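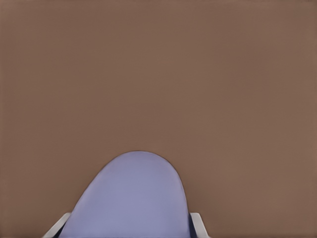
How many ballots does the Evix hold?

The standard Evix holds 1,911 letter-size paper ballots, folded once. If your voters fold theirs into tiny squares, as a certain kind of voter always will, plan on 1,000 and put out a second box.

Evix Ballot Box
By Cabrera Election Supply

The Evix is a lockable, sealable, rolling ballot box for towns that still vote on paper and towns that have gone back to it. It has a slot, a lid, a lock and wheels. It has no screen, needs no updates and has never asked anyone to create a password. We have been told this makes it hard to write a brochure for.

It was designed for the floor of a polling place, which is to say a gym, a fire hall, a church basement or the one room in the library with a working outlet. It goes through a standard door. It goes over a threshold. It will go up stairs if two people carry it, and we would ask that they do this before it is full.

Price list effective Monday, April 2, 2018. Call for quantities.

What you get

One Evix box, assembled
Two locks, keyed differently
Two keys for each lock, on separate rings
Slot cover with seal loop
Pack of numbered pull-tight seals
Clear sleeve for the precinct card
Chain-of-custody pad
Instruction sheet, one side of one page

Why two locks

Most states that have a rule about it want two people present when a ballot box is opened, and a good many want those people to be from different parties. The Evix has a lock for each of them. Neither key opens the other lock. We did look at selling a master key and decided against it after thinking for a moment about what we were making.

If a key is lost, send us the lock number on your letterhead with the signature of the clerk or board chair. We'll cut a replacement and mail it to the office. We will not mail it to your house, however nice your house is.

The slot

The slot takes one ballot comfortably and a thick stack of them badly. That is on purpose. It has a hinged flap inside that lets paper go down and makes it very difficult to bring paper back up with a ruler, a coat hanger or a child's arm. The flap is quiet. The flap on the older Aleo box was not quiet, and we still get letters.

At the close of voting, slide the cover over the slot, run a seal through the loop and write the number on the pad. Both officials sign. Then somebody can turn the coffee pot off.

Specifications

Height: 43 inches
Capacity: 1,911 ballots, letter size, single fold
Body: powder-coated steel
Lid: steel, full-length hinge, pins on the inside
Wheels: four, two locking
Handle: folds flat
Finish: gray
Other finishes: see below

Other finishes

We offer gray. We used to offer red and blue, until a county ordered some of each and found out what happens when one side of the room has a line and the other side doesn't. Green was suggested, and a third party wrote to thank us. We offer gray.

Evix or Aleo?

The Aleo is our smaller box. It has no wheels, sits at the check-in desk and works nicely for school budget votes, union elections, club officers and the kind of town where turnout is a matter of who's home. It takes the same seals as the Evix and the same slot cover. Since the redesign it also takes the quiet flap, and owners of older ones can order the flap by itself and fit it with a screwdriver.

If you run a November general election, buy the Evix. If you run a vote on whether to fix the bandstand, the Aleo will do, though in our experience the bandstand vote is the one that fills up.

Will it pass our state's rules?

That depends on the state. Election law in this country was written by fifty legislatures that weren't speaking to each other. Some want a window so the box can be shown to be empty before the polls open. Some don't allow a window. We make the lid both ways, so check with your state election office, get the answer in writing, and tell us which one you need when you order. Lids can be swapped later for the cost of the lid and the shipping, and you'll want to do that well before the fall.

The Evix isn't a scanner and doesn't count anything. Some buyers hope it does. It can stand under a scanner if your scanner has a bottom-feed tray of the right size; call us with the make and model and we'll look it up. It also isn't an outdoor drop box. Rain will get into the slot, and after the rain the neighbors' flyers will too.

Storage and care

Store it dry, unlocked and empty. Please look inside before you put it away. Boxes have come back to our shop for new wheels with sweaters in them, extension cords, a casserole dish and, from one place we won't name, the previous year's "I Voted" stickers, unopened.

Wipe down with a damp cloth. Tape residue comes off with rubbing alcohol. Better yet, use the clear sleeve and don't tape things to the box. You will tape things to the box.

The wheels want a drop of oil each year. Lock bodies take dry graphite. Cooking spray has been tried.

Ordering and lead time

We build at our shop in Irnitz and ship by freight, one box to a carton or four to a pallet. Orders placed in spring tend to go out promptly. Orders placed in the last weeks before a general election go out in the order they came in, including yours, and including the one from the man who called every morning.

Purchase orders are accepted from any town, county, school district or tribal government. Campaigns may not buy the Evix. We don't doubt anyone's motives; we just don't want to see the photograph.

Returns are accepted within the season if the box hasn't been used in an election. Once it has, it's yours, along with the results.

Spare parts

Slot cover
Quiet flap, fits Evix and all Aleo boxes
Lid, solid
Lid, with window
Wheel, plain
Wheel, locking
Numbered seals, by the pack
Chain-of-custody pads
Precinct card sleeves, which you'll need more of than you expect

To order parts, have the number from the plate inside the lid handy. If the box is locked and both keys are inside it, call us anyway. We have a procedure.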